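What I learned from dyeing everything I own

I have been dyeing old clothes and bedding for a year now and I still get a thrill every single time I lift the lid. It started with one sad gray pillowcase and a packet of dye my neighbor Korkor Kwofie was throwing out, and it has spread to pretty much anything in the house made of cotton (sorry, dish towels). A few of you asked how I do it after my last post, so I'm putting it all in one place.

I do mine in the bathtub or a big bucket with cold water fiber reactive dye. It works on cotton, linen and rayon. It does nothing useful to polyester, and I have a load of blotchy gym shorts to prove it. Read the tag first! Even then, the thread in the seams is often polyester, so you get pale stitching on a dark shirt. I love that look. My sister thinks it looks like a mistake.

Blues

Blue is where I'd tell anybody to begin. It's forgiving, it hides old stains and even the "wrong" blues look like something you'd wear on purpose. My favorites are the quiet ones, the slate and worn-out denim shades. I get there by mixing navy with a tiny bit of black, or sometimes a little brown if the navy is leaning purple.

T-shirts are perfect for this. Wash them hot first with no softener, and put them in the bucket still damp so the color goes in evenly. Then stir. Stir more than you want to. I put on a record and don't let myself stop until side one is over – my arms have gotten very strong. 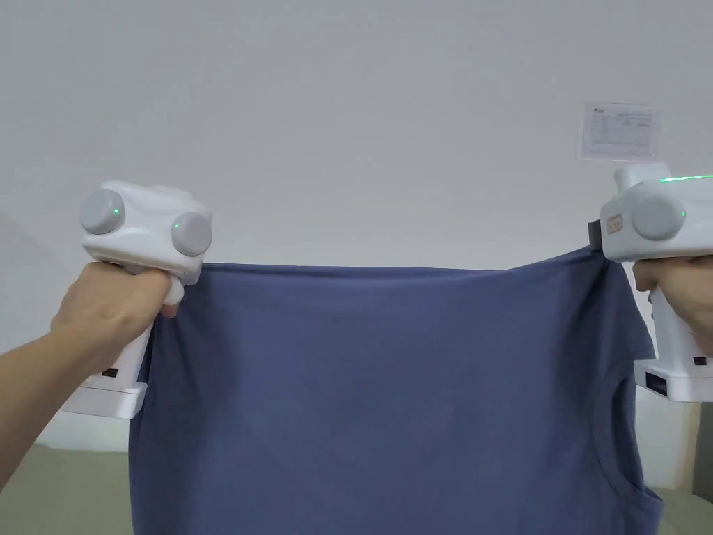

Greens

Oh, I could go on about green forever. I avoided it for months because my first try came out the color of a toy frog. Then Etornam Asamoah, who taught the weekend class I took in Jukwood, showed me her trick of starting with yellow and creeping up on it with black. No blue at all! Yellow and black make the most gorgeous olive, soft and mossy, and you can stop whenever you like what you see. Remember that it looks much darker wet.

Sheets are harder than shirts simply because there's so much cloth. A crowded bucket gives you clouds and streaks. I use the tub, I take off my watch, and I keep pulling the fabric up and turning it over so the folds move around. With a fitted sheet the elastic corners like to trap air and float, so push those down again and again. For a big piece I weigh the sheet dry and measure the dye from that, and I write it all down in a notebook so there's some hope of matching the pillowcases later.

Olive is such a good bedroom color, too. It goes with white walls, it goes with wood, and it doesn't mind being a bit rumpled.
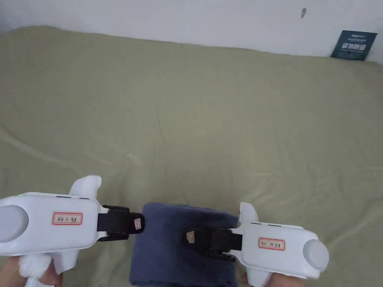
Rinsing and other boring parts

Rinse cold until you lose patience, then rinse again. After that comes one hot wash with a little plain detergent, and a second one for anything dark. I once skipped the second wash on a navy towel and spent the weekend with faintly blue ankles.

Soda ash is what sets the color, and it dries out your skin something awful, so wear gloves. I dissolve mine in a jar of warm water before it goes anywhere near the fabric. Leftover mixed dye gets weak after a few days – don't save it for a piece you care about.

Next up is a rust red for the kitchen curtains, which I plan to tackle in May if the weather lets me hang them outside. If you have a red that doesn't go pink on you, please send me the recipe!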